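Workshop notebook, May, after lunch

Second pass on the Varkcombe anthology today. Four novellas, all set on generation ships, and I've now read every one of them twice (my eyes are toast). Yusri Pelupessy's piece is still the one I keep going back to! It's the one where the crew of the Gano has forgotten there was ever a planet behind them, and the ship's archive keeps editing itself to match. It came in at 169 manuscript pages and I only want to lose the middle stretch with the seed vault, where everybody explains the drive to everybody else.

The running order is still a mess. I had "Sembiring" first, but it opens so slowly, nearly a whole chapter of a woman mending an air filter, and I think a reader standing in a bookstore would put it back. Moving it to third for now. Yusri's can open. If anyone hates that, write it in the margin here and I'll see it tomorrow.

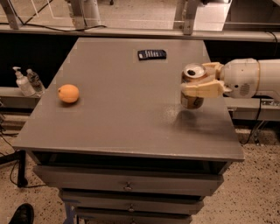 Orange on the gray cabinet, a can held above it.

Back to it. The physics in "Drurkville" bothers me a little. The ship slows down over 200 years, fine, but then two characters talk by radio with home as if the lag were nothing, and it happens again near the end. I wrote the author a long note (too long, probably) suggesting letters instead, each one answering something the sender has already forgotten asking. That would be sadder and I think it suits her.

Still to do: the introduction, which I keep dodging. Draft 2 spent a whole page on the history of the generation ship story and I bored myself. Starting over with the air filter scene, maybe. Also need to check if it's "coldsleep" or "cold sleep" all the way through. Right now it's both, sometimes on the same page.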